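November
By Panya Boonchu

Inese Kütt had already put the kettle on when I arrived, and we were well into our second cup before either of us remembered that I was supposed to be asking her questions. She has sung alto for most of her life, and for the past few winters she has run the Mundness Singers, who meet in the old school hall at Sukevdale and will sing for more or less anyone who can offer them a roof and a piano.

"My grandmother sang while she did the washing," she told me, "and I thought everybody's did. I was quite shocked when I went to a friend's house and it was silent!"

The choir grew out of a carol evening which was meant to happen once. They raised 338 pounds for the day centre, and people kept ringing her up to ask when the next rehearsal was. "I hadn't planned one," she said. "So I said Thursday week or whatever it was, and then I had to go and find some music."

Since then they have sung in care homes, at two weddings and in the covered market, and last year's concert brought in 1,139 pounds — a sum she remembers to the pound, having counted the coins twice on her bedroom floor. 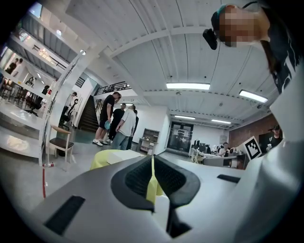 Panels of judges are another matter, and Ccori, who sings second soprano, thinks the choir ought to enter the Rekgate festival all the same, if only to find out how they sound to strangers. Inese laughed when I passed this on. "She's been on at me since spring. She may well be right, but I get so nervous, and I'd want us to learn the Latin properly first."

What she would much rather talk about is the repertoire, and we did, at length (I have pages of it). She loves the Estonian songs her father taught her, and has been slowly talking the basses into them, one verse at a time. "They grumble about the vowels, bless them, and then I hear them humming it in the car park."

The hall needs a new heater before the cold really sets in, and the cheapest quote was 2,000 pounds, so the winter concert will go towards that. Coats are welcome in the meantime, and so are tenors.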